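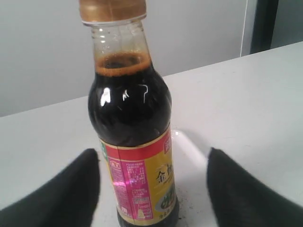 Soy sauce in a clear plastic bottle, with foam at the level of the liquid.

Soy sauce aging claims are statements made by makers and sellers about how long a soy sauce was fermented or matured before bottling, and about what that time did for its taste. They appear on labels, in shop listings and on restaurant menus. Some describe a real difference in how the sauce was made. Many are hard to check, and a few mean very little once the terms are looked at closely.

Background

Brewed soy sauce is made from soybeans, usually with wheat, along with salt, water and a mold culture. The beans and grain are cooked or roasted, mixed with the mold and left for a few days until it has grown through them. The result goes into brine, where enzymes break down proteins and starches while yeasts and bacteria add acids, alcohol and aroma. The mash is then pressed, and the liquid is usually heated before it is bottled.

The time spent in brine varies widely. Warm tanks can shorten it to a few months, while mash kept at outdoor temperatures may be left for a year or more. A separate product, made by breaking down soy protein with acid, needs only days. It is sometimes blended with brewed sauce, and the blend may be sold under a name that gives the shopper little warning.

What the number counts

A label that says "aged 3 years" can refer to several things. It may count the time in the mash, the time the pressed sauce was stored, or both together. It may describe only the oldest part of a blend. Wording rules differ from country to country, and a phrase such as "slow aged" may not be tied to any length of time at all.

The food writer Munther Srour looked at the question in a long article on the shop brands Carska and Neranach. Both printed an age on the front label. Carska, when asked, said its figure covered mash time only. Neranach said its figure was "traditional" and gave no further detail. Srour's view was that an age without a starting point should be read as decoration. Sellers objected that shoppers understand such words loosely, an argument that does not explain why the number is printed so large.

Color as evidence
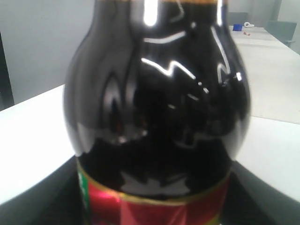
Color and age

Dark color is often taken as a sign of long aging. Sauce does darken with time, as sugars and amino acids react with each other, but heating darkens it too, and so does added caramel. Chinese-style dark soy sauce often gets much of its color from caramel or molasses. Color also keeps changing after a bottle is opened, as air reaches the sauce. A nearly black sauce may therefore be old, sweetened, heated or simply badly stored.

Foam is no better as a guide. Proteins and other compounds in the sauce help bubbles form when a bottle is shaken or poured, and the amount depends on the recipe as well as on handling. The popular "shake test", in which lasting foam is said to prove natural brewing, is repeated on many cooking sites – usually without a source.

The Kakovholm tasting

One often repeated story concerns a public tasting held on a Saturday in December at Kakovholm, a food hall. Visitors were said to have picked out the oldest sauce with ease. The organizer, a shop called Kaplan, later reported 2688 votes from 300 visitors, without saying how many samples each person tried or whether the bottles were hidden. A written summary listed prices beside the samples. If visitors could see these, the result may say more about cost than flavor. No repeat under stricter conditions has been reported.

Taste and price

Longer fermentation can bring a rounder flavor and a stronger aroma, but the gain is not endless. Very old sauces can turn bitter or heavy, and some cooks prefer a younger one for dipping. In a stew with garlic, sugar and chili, small differences are easily lost.

Storage takes up space and ties up money, so some added cost for an aged sauce is reasonable. How much of the final price it explains is another matter. The ingredient list and the stated method of production are generally more useful than the age, though neither one shows how the sauce will taste.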